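June, late, kettle on for the second time

So today was supposed to be the day I finished the tax stuff, and instead I spent most of it emptying the snack drawer. I don't regret it one bit! It had gotten to the point where I had to push down on the tea boxes with one hand and slam with the other, and this morning it jammed for good and I had to fish around in there with a butter knife.

Everything came out onto the counter. Soup packets, three half-finished bags of raisins, the good Nikska crackers I thought I'd run out of (stale, sob), and a tin of cocoa I carried home from the Jabłońska shop when I was still living in Nondham, so you can imagine the state of that. There were tea bags loose in the very back. I got a bit obsessed at that point and laid them all out in rows -- 56, and that's only the ones with no box! I could go until August without buying tea. I won't, obviously.

Then I wiped the drawer out with vinegar water, which made the whole kitchen smell like a pickle, and opened the windows, and it started raining in, and I closed the windows.

The divided tray has been sitting in the hall closet for ages. I bought it at Dusetti when they were clearing out the kitchen aisle, 7 dollars down from 29, and felt very clever, and then never took it out of the bag. I gave it a rinse and put it on the white table while I worked out what goes where. The dividers stand up in little slots along the side, and I do like that, very tidy. I'm thinking soup packets up by the tall end so they have something to lean on, then tea, then whatever's left over.

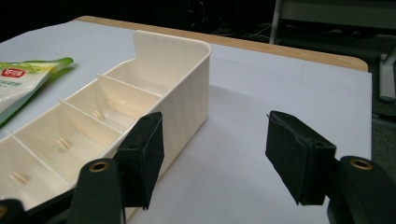 The tray before filling, with one crumpled packet waiting next to it.

The drawer is a tiny bit too shallow for the tall end. Of course it is. I tried it sideways and I tried it at a slant and then I had a sandwich. So now the plan is the shelf over the toaster, only that means moving the mugs, and the mugs can't go anywhere until I deal with the cabinet with the bad hinge. I left the tea bags out in their rows on the counter with a dish towel over them.

Weighed the flour while I was at it, 200 grams left, so no pancakes tomorrow unless I go out early. Need flour, raisins (NO more raisins), dish soap, a screw for that hinge. Tax stuff after breakfast.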